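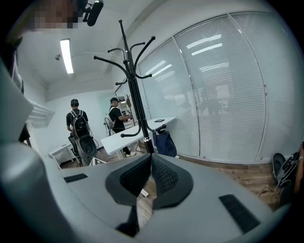
## Freestanding coat rack leaning under load – fix the base or replace?

**kiswood_thu**

Black metal coat rack, single pole, curved hooks at the top and more hooks partway down the pole. Stands on a wooden floor in our shared workroom, near the window. With a winter jacket and a backpack on the same side it leans visibly, and last week it went over.

Pole is in sections. I've retightened the lower joint twice and it works loose again inside a fortnight. Rack is 7 kg on the bathroom scale, unloaded. I'd like to keep it if there's a sensible repair. Wall fixing is possible but I'd need written permission from the building manager, and he is slow.

---

**E_Harries**

Two separate faults. A loose joint gives you lean. A narrow base gives you tipping. Fixing the first won't fix the second.

For the joint: take it apart, clean the thread with metho, medium-strength threadlocker, reassemble and leave overnight before loading. Don't use the high-strength grade or you'll never get it apart to move it.

For the tipping: measure the footprint. What matters is the horizontal distance from the pole to the tipping edge of the base, compared with how far out the load hangs.

---

**kiswood_thu**

Footprint is 53 cm across at the widest. Hooks at the top reach out a fair way, I'd guess a bit past halfway to the edge of the base. Will try the threadlocker.

---

**kumaresan_u**

> high-strength grade or you'll never get it apart

You can, with heat. But agreed that medium is the right choice on a metal tube.

I'd check the floor first. Put a level on it in both directions. Our office at Dromley had timber boards that dropped noticeably towards the outside wall, and every tall item on that side leaned the same way. We shimmed the base with nylon packers and the lean was gone. No adhesive needed.

---

**babitag**

Why are backpacks on it at all? A coat rack is for coats. A loaded backpack is several kilos on one hook, and the straps let it swing. We put a low bench and a row of floor cubbies in at Kenton and the rack has stood straight ever since, holding jackets and hats only.

---

**kiswood_thu**

Because the alternative is bags on the floor along the wall under the window, and then people trip on them. There's a small white desk in the far corner that could go, which would leave space for cubbies. Not opposed to it.

---

**E_Harries**

Disagree with babitag that it's purely a usage problem. A rack with that many hooks will be used on every hook. If it can't take a bag on one side it should be treated as a light-duty item and ballasted accordingly.

Ballast: a steel plate under the base, bolted through if there are holes. Felt on the underside to protect the boards. Low mass is what you want. Sandbags draped over the feet also work and look terrible.

---

**babitag**

Ballast makes it harder to knock over and worse when it does go over. I wouldn't add mass to something people walk past all day. Either limit the load or fix it to the wall.

---

**kumaresan_u**

The plate sits at floor level, so it hardly adds anything to the part that falls. The concern would be valid if the weight were up the pole.

Wall fixing is still the better answer if permission comes through. One bracket around the pole at roughly shoulder height, into a stud. Don't rely on a plasterboard anchor – the load is intermittent and sideways, and the hole will wear oval.

---

**vimalap**

Also check where your air conditioner blows. Ours is a wall-mounted split and long coats on the nearest rack moved constantly when the fan was on high. I doubt it would tip anything, but the movement didn't help a joint that was already loose. We shifted the rack along the wall and stopped having to retighten it.

---

**E_Harries**

Sceptical. The force on a coat from a split system at that distance is trivial next to someone pulling a jacket off a hook.

---

**vimalap**

Could be. We changed 2 things on the same afternoon (moved it and swapped the washer), so I can't separate them.

---

**kiswood_thu**

Update. Floor is out of level, falling towards the window, so kumaresan_u was right to ask. Packers under the low side, medium threadlocker on the joint, left overnight. Stands plumb with nothing on it and with one jacket. Moved the heavier bags to the lower hooks and it is noticeably better.

Have emailed the building manager regarding a bracket. Pricing a steel plate in the meantime. Any view on 6 mm versus 10 mm?

---

**kumaresan_u**

10 if you can keep the edges inside the footprint of the feet. 6 if it has to stick out, and chamfer it.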